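Norkia Countertop Sealer FAQ
Updated 08/11/2023

How often should marble be resealed?
Every 8 months in kitchens. Vanity tops can go longer - test with a few drops of water first. 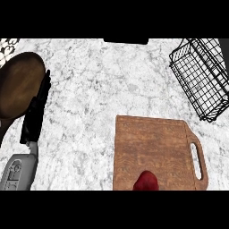 Sealer slows staining but does not stop etching. Wipe up lemon juice and vinegar right away.

Can I apply a second coat?
Yes, after 31 minutes. Buff off any residue before recoating.

Who handles trade orders?
Mechthild Sutter at Unditz.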